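## 3. The cell and the sorting task

The work described in this paper was done in a shared workshop, where the members pay for floor space by the month and bring most of their own tools. We had no closed laboratory. The cell, which we call Tam, had to stand among other projects, and it had to be possible to move it to the wall when the space was needed for something else.

### 3.1 Mechanical build

Tam is built on a butcher-block table. Two black arms are fixed to base plates on opposite sides, so that both of them reach inward and share the middle of the work surface. We first tried to place the arms next to each other on the rear side, as in our earlier build Mendosora, but then the elbows met too often and the front third of the table was hardly used. With the arms on opposite sides the shared area became larger. The price is that the elbow of the right arm goes out beyond the table, and a person who walks past must keep a distance from it.

A black metal frame goes round the work area. It carries the rails for the cables and gives us fixed edges to measure from when the table has been moved. After each move we repeat the calibration with a printed board, and we accept it when the error at the fingertip is not more than 2 mm.
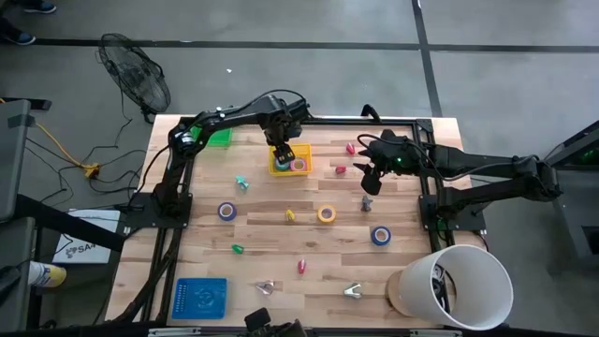
The objects were chosen from what the workshop already had. We use spring clamps of different colours and rolls of tape, together with open containers of different shape. Clamps are difficult because they do not lie in the same way twice, and their handles give the gripper several wrong places to hold. Tape rolls are easier, but a roll that lies flat must be taken by its rim or through its hole, and the policy has to choose one of these early in the movement.

### 3.2 Moving the containers

In the first version of the task the containers stayed in fixed places and only the small objects were moved. This was not enough for our purpose, as in a real workshop the trays are also pushed, lifted and turned. We therefore added a second part, where an arm must grasp a container by its rim and bring it to a new place (Figure 1).

The rim grasp needs more care than we expected. When the fingers close too far from the middle of one side, the container turns in the grip and the far corner goes down. A small tilt is allowed. The trial is counted as failed only if an object falls out or if the container touches the frame – the second case was the more common one. The software, Miver, does not plan the tilt. It reads the wrist camera and corrects the height of the arm while the container is carried.

**Figure 1.** Rim grasp of the blue basket, view from the wrist camera. 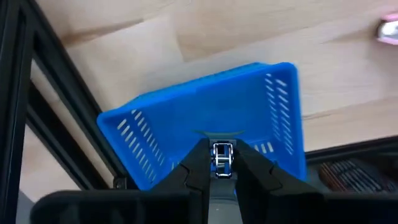

### 3.3 Collection of trials

We recorded 2,267 trials in 3 periods, the last of them in June. The first 300 were used only to adjust the closing force of the grippers and are left out of the results in Section 4. Before each trial the operator placed the objects by hand, without a plan, and started the recording with a foot switch. If an object fell to the floor it was left there until the trial was finished.

The controller boards were bought from Brarard and used without changes, except for a longer cable to the left arm. The original cable was too short when the wrist turned fully – it pulled out of its connector on the first evening, and the trials of that evening were repeated.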